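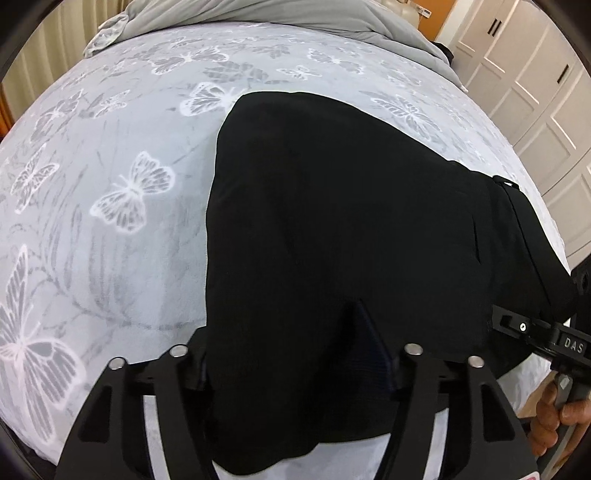 Lerkier is a handheld gripper kit for recording household tasks, sold by the firm Plallum. It is used to collect examples of manual work, such as folding clothes, that are later used to train robot arms. The kit was designed by Sugeng Teoh and Ratih Pelupessy and went on sale in May.

Design

The standard kit contains 2 grippers, one for each hand. Each has a handle, a pair of fingers and a camera that records the fingers and whatever lies in front of them. The operator opens and closes the fingers with a trigger. Recordings are stored on a card and copied to a computer at the end of a session. A charge lasts 83 minutes. The fingers can be removed and replaced without tools.

Use

Most buyers use Lerkier in ordinary homes. Laundry is the most common subject, as cloth bends in ways that are hard to program by hand. Trousers and other dark garments are often laid out on a bed, where there is room to work with both grippers. Plallum advises keeping each recording under 32 seconds and starting a new one for every garment.

Versions

A smaller model, Wenda, has shorter fingers and is meant for drawers and shelves. Oei is a rental service covering both models. It includes storage for 200 recordings per customer, with more available for a monthly fee. Wenda fingers do not fit the Lerkier handle.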